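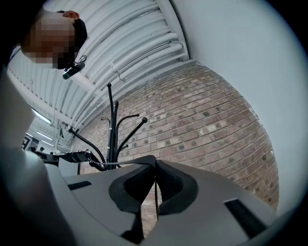 Spent the day sorting out coats at the studio. Posting what I did in case anyone else has a coat rack that has stopped being a coat rack.

For anyone new: we rent a converted workshop. One big room, brick on one side, metal ceiling, pipes overhead. No closet anywhere. Everything people take off when they come in has to go on something.

The something is a black rack with a central pole and curved arms with knobs on the ends. By November it had so much on it that you couldn't find the pole. Scarves on top of coats on top of aprons on top of a bag that belonged to someone who left in March.

First thing I did was take everything off and lay it out on the big table. All of it, including the stuff I knew was staying. If you leave the regulars on, you work around them and nothing changes.

23 items. I counted because Katia and I had a bet on it. She said 15. She owes me lunch.

Piles were: belongs to someone who is here this week, belongs to someone I can text, no idea.

The no idea pile had a gray raincoat, two umbrellas, one glove, and a fleece with a Prastia logo on it. If you were at the Prastia workshop and you went home cold, message me.

The bag from March was Hervé's. He said he thought he'd left it on a train. It had his good scissors in it.

Next problem was where the rack goes. It used to stand right inside the door, so everyone stopped there to take their boots off and the person behind them stood in the rain. I moved it over to the brick wall. More walking, but there is room for two people to get a coat off at the same time.

Somebody asked why not just put hooks in the brick. I looked into it. The lease says no new holes in the old brick without written permission, and I've been waiting on written permission for a shelf since spring. Also the mortar is soft in places. I don't want to hang ten winter coats on soft mortar.

Standing racks tip. Ours did it twice last winter, once onto Noemi. If you have one, load it evenly. Heavy coat on one side, heavy coat on the other. Don't let five people pick the arm closest to them.

I check the joints too. Turned it upside down, found two screws loose at the base, tightened them. Took a minute. It wobbles less now. It still wobbles.

Wiped the arms down while it was empty. The knobs were fine. The dust was all where the arms meet the pole. A damp rag gets most of it and an old toothbrush gets the rest.

New rule, which I've told everyone in person and am now telling everyone here: one coat per person. Aprons go on the nails by the sink. Bags go under your own table. If it's still on the rack after two weeks and it isn't yours to wear home, it goes in the box.

The box is a Bolteo crate from the storeroom. It has a sheet of paper taped to the lid with the date written on it, 12/27/22. At the end of March whatever is in it goes to the donation place on the corner.

Leonardo wants to know if his hat counts as a coat. No. Put it in the sleeve of your coat. That works for scarves too and they don't end up on the floor.

Wet coats are the one thing I haven't solved. They need space between them and there isn't much space between them. For now, if yours is soaked, put it over the back of a chair near the heater until it stops dripping — near, not touching — then move it to the rack.

I did price a second rack. The one I liked was 70 dollars and the one that would hold real winter coats was 200. I'm going to see how we do with one.

Marisa suggested a rail on wheels, like the ones in clothing stores. Good idea for class nights. If anyone local has one they're not using, I'll come and get it.

Update on the no idea pile: the glove is Katia's. She has the other one. The raincoat and the umbrellas are still here.

Everything that's staying is back up, and it took less time to put it back than it did to text everybody. Next is the shelf by the sink, where there are four open bottles of the same glue.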